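Accueil Économie Territoires Industrie Emploi Agenda S'abonner

Nous utilisons des cookies pour mesurer l'audience du site. Accepter Refuser Paramétrer

Parkora rachète l'ancien site Losex, 400 postes visés

Le dossier traînait depuis l'hiver. C'est signé. Parkora, spécialiste du conditionnement de boissons pour le compte de tiers, reprend l'ancien site Losex de la zone des Vernes, fermé après la perte de son principal client. Reprise des murs, d'une partie des équipements et surtout des 300 salariés encore dans les effectifs. Objectif affiché : 400 postes à terme. Pas de calendrier précis pour les embauches, la direction parle d'une montée en charge « par paliers ».

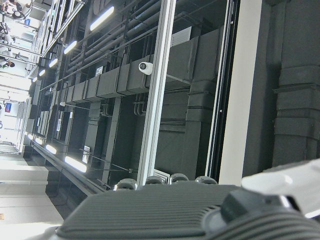

Knut Sauerland

L'annonce a été faite en mai devant le personnel, réuni à 14 heures au réfectoire. Ambiance plutôt calme, quelques questions sur l'ancienneté, beaucoup sur les horaires. Réponse de la direction : l'ancienneté est maintenue, les horaires seront rediscutés. Le travail de nuit revient sur la table, sujet sensible ici depuis la grève sur les primes. Une réunion avec les délégués est prévue avant l'été.

Côté surface, rien ne change pour l'instant. Le bâtiment principal est conservé, charpente comprise. L'extension envisagée par Losex côté voie ferrée est abandonnée – trop chère, et le terrain est en partie inondable. Le permis déposé à l'époque sera retiré. Les riverains de la rue du Lavoir, qui s'y opposaient, ont pris acte. Reste la question des camions. Ils passent toujours par le bourg, et la déviation promise n'est pas financée. La mairie renvoie vers le département, le département vers la prochaine session.

Le nouveau propriétaire veut démarrer par l'eau et les boissons sans sucre, en petits formats. Deux clients seraient déjà signés, noms non communiqués. Les sirops, eux, ne reviendront pas. C'était pourtant la spécialité maison, et plusieurs anciens de l'atelier ne cachent pas leur déception. « On a fait du sirop toute notre vie, maintenant on va faire de l'eau », résume un conducteur de ligne, vingt-six ans de boîte. Il reste quand même. « À mon âge je vais pas déménager. »

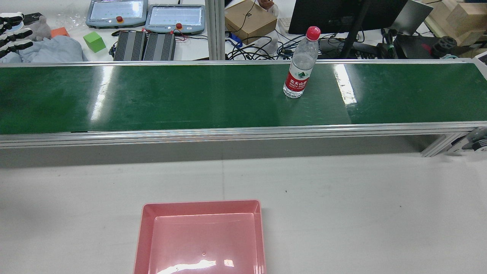 La bouteille d'eau en plastique, un marché très disputé.

Reste que le créneau est encombré. Marges faibles, transport cher, grande distribution dure en affaires. Dimaculangan, concurrent direct installé de l'autre côté de la vallée, a lui aussi investi dans les petits formats l'an passé. Son patron n'a pas souhaité commenter. Salari, le fournisseur de bouchons et d'étiquettes, se réjouit en revanche : il perdait un gros débouché avec la fermeture de Losex et avait mis une équipe au chomâge partiel. Elle doit reprendre à la rentrée.

Autre point suivi de près, l'eau elle-même. Le pompage autorisé ne bouge pas, assure Parkora, qui ne demandera pas de volume supplémentaire. L'association des pêcheurs réclame tout de même un relevé public du niveau de la nappe, affiché chaque mois en mairie. La demande sera examinée au prochain conseil communautaire, avec celle des maraîchers du bas, qui ont manqué d'eau l'été dernier et n'ont pas oublié les arrêtés de restriction.

Le montant de la reprise n'a pas été dévoilé. Les syndicats demande à le connaître, en vain jusqu'ici. Ils veulent aussi une garantie écrite sur le maintien de l'emploi pendant 2 ans. La direction dit y être « ouverte ».

Les candidatures pour les premiers postes – maintenance, cariste, qualité – sont à déposer à l'accueil du site, le matin uniquement.

Recevez l'essentiel de l'actualité économique locale dans votre boîte mail. Je m'inscris à la newsletter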